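Gronano: Mugs and Cups on a Wooden Table

Welcome, and thank you for stopping by! Gronano is a small picture collection about ordinary drinking things, the kind that pile up beside every sink, and it was put together by Bo-ram Min and Delyth Wogan with more patience than either of us knew we had. The full set holds 577 pictures, all in color. 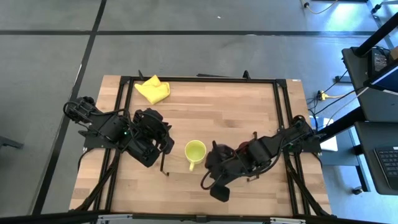

What you will find inside

Each picture has a line in the list file giving its name, the kind of vessel (mug or cup) and its main color. We went back and forth over the color names for far too long, so please be kind about them.

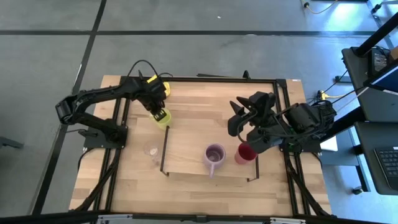
Color names are the part we get the most mail about. We started with 5 plain words and soon found them too few, especially for anything between yellow and green. The cup on the striped wood went in as "lime," after a spell as plain "green," and I still think lime suits it better. If you only want the broad groups, use the short color column.

Handles and close views

Some pictures come in very near, and there the handle may be only partly in view. We kept those and marked them "close" in the last column.
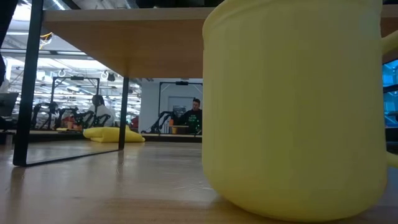
Close view: pale-yellow mug, shelf behind.

Changes

March 16, 2021: fixed 100 color entries and a few spelling slips. Delyth hopes to redo the short color column in April.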